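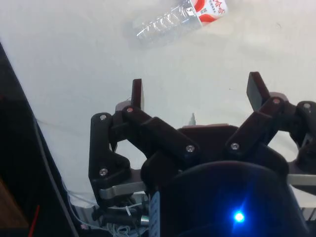 Prostgate
Member, 232 posts

Label on or label off?
My other half insists every water bottle has its label peeled off before recycling. I've got one on its side on the white table, label still round it, and I can't see the point. Has anyone been told this by someone who runs a sorting plant, or is it just something people repeat?

Dustavville
Always take it off. Everyone knows that.

Kurtuluş
"Everyone knows" isn't a source. I've lived under 3 councils and had different advice from each, so I'd trust the leaflet for your own area and very little else. Mine says leave the label, empty the bottle, put the cap back on. 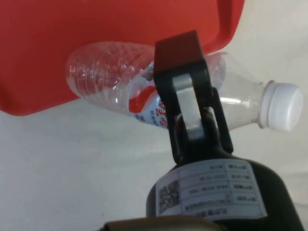 1 min read

Pastell
I'd want to see that leaflet – ours says nothing about labels at all. With a bottle like yours, white cap on and mostly empty, I'd tip out whatever is left and stop there. I peeled mine for 7 months and I doubt it made any difference. Ring the council on Tuesday, when the phones are quieter.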